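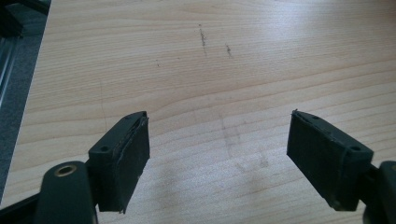

Gripper finger pads: liners due for change

Thursday, October 21, 2021
By the bench notebook keeper, Rumow workshop

Started the day with the hand-held gripper on the wood table, fingers open, nothing in the grip. I wanted to look at the pads before I touch any screw. The liner on the left pad is the worse one. Its edges are frayed, there is a ragged strip along the top corner, and a small flap hangs near the lower tip. On the right pad a little tip of liner stands up at the top left corner. Both faces are dirty: dull and a bit dusty on the left, pale specks and smudges on the right.

I do not think the grip is lost yet, but the flap can fold under a thin part and then the part sits crooked. We had this on the Zostby trays earlier in October and I spent a whole afternoon looking for the fault in the software. So I change both liners today, also the right one, which could maybe wait.

What I did, in order:

1. Fingers fully open, power off, cable out of the holder.
2. Took off the left pad, then the right. Marked them L and R on the back with the white pen. Last time I did not mark them and lost 30 minutes.
3. Peeled the old liner from the lower tip upward. The left one came in 2 pieces, the right one in one.
4. Cleaned the old glue with alcohol and the plastic scraper. No metal blade, the printed face scratches very easily.
5. Cut new strips from the Briler sheet, 32 mm long. I cut them a little too wide and trimmed after gluing, this gives a cleaner edge than cutting exact.
6. Pressed both pads in the small vise between two flat blocks. Left them there over lunch.

The brass bushing in the left finger I wiped with a dry cloth only. Please no oil there. Oil goes to the pad and then we glue everything again.

After lunch the pads went back on. First closing was not good, the pads touched at the top and stayed open at the bottom. I loosened the right pad, closed the fingers by hand so the faces found each other, and tightened again. Now a strip of paper is held at both ends. I made 3 pulls on each side and the paper tore before it slipped.

Open points:

- The Bachmann drawing still shows the old liner thickness. I wrote the new one in pencil on our copy, it must go in the file also.
- Only a short piece is left of the Briler sheet. Order more.
- Check the corners again next week, especially top left on the right pad. If it lifts again, I will try to round the corner before gluing.

Recent entries
Zostby trays: crooked parts, cause found
Cable holder, second version
Which glue for the Briler sheet
Bachmann drawings: where we keep the copies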